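Teleoperated demos in simulation: gripper drifts sideways when I close on a long object
Community Help > Manipulation > Demonstrations and teleoperation

Troels Skov
Posted in October, 2 replies

I'm recording demonstrations in sim for a pick task. The object is a churro, long and slightly tapered, lying on a marble counter next to an open container of crumbs. I drive the arm by remote control with a 6-DoF hand controller and watch only the wrist view. The gripper is a two-finger parallel type.

The approach is fine. The trouble starts when I close. One finger touches first, the churro rolls toward the other finger, and I end up correcting sideways while the trigger is half pulled. The grasp usually holds, but the recorded actions are full of small lateral moves in both directions. A policy trained on 14 of these demos now does the same wobble, and it does it even when the object is already centered.

Things I have tried: lower translation gain on the controller (helps a little, makes the approach very slow), higher friction on the object (no change I can see), and a median filter on the recorded actions (the replay then misses the object in some episodes).

Should I fix this in the controller mapping, in the physics, or in how I demonstrate? The recorder is the Norkon one with default settings. Position control, actions stored as deltas.

Birutė Hunt
Accepted

In how you demonstrate, mostly. You are doing centering and closing at the same time, and the recorder stores both as one motion. Split them.

The pose I would aim for before touching the trigger is at the bottom of this post. Fingers wide open, churro lying in the gap, pointing away from the palm, with the ridged end close to the palm. In that particular view the object is nearer the left finger than the right, so I would still shift left before closing. If you close from there, the left finger makes contact first and you get exactly the roll you describe.

Procedure I use:

Stop above the object and set yaw so the fingers run parallel to its long axis. Yaw error is the usual cause of uneven contact on anything elongated.

Descend with the fingers fully open. No lateral input below the height of the object.

Look at the gap on each side. If they differ, go back up, correct, come down again. Do this in the first few episodes even if it feels slow. After that you will arrive centered.

Take your thumb off the translation input and close in one pull. If your controller has a deadman button for translation, release it.

Discard any episode where you moved sideways during closing. Do not filter it. Your median filter shifted the timing of the descent against the gripper command, and that would explain the misses on replay.

On the physics: check the contact settings before you rule them out. Friction alone won't stop a rounded object from rolling if it has no rolling resistance. In our Clemora builds that term was set to zero by default, and a very light object behaved as if it were on ice.

Also vary the start pose. If all 14 demos start from the same place, the policy has little reason to look at the object at all.

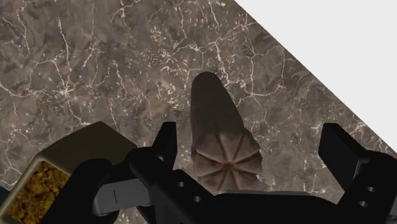
Cathal Hegarty

Had the same problem with a different gripper. I just bound "close" to a single button so it runs the whole closing motion by itself and ignores the stick until it finishes. Less flexible but the data is clean. I think it's under input mapping — can't remember the exact name.

More demos also helps. We went to 3,000 and the wobble mostly went away.

Troels Skov
Comment on the accepted reply

Yaw was the main thing. I was off by a few degrees in nearly every episode and had stopped noticing. Rolling resistance was zero here too. I set it to a small value and re-recorded everything with the translation input released during closing. The lateral component during the close is now flat in the plots. I have not retrained yet.

Birutė Hunt
Comment

Keep the old set. It is useful for checking whether the new policy still wobbles when you start it from one of the bad yaw angles.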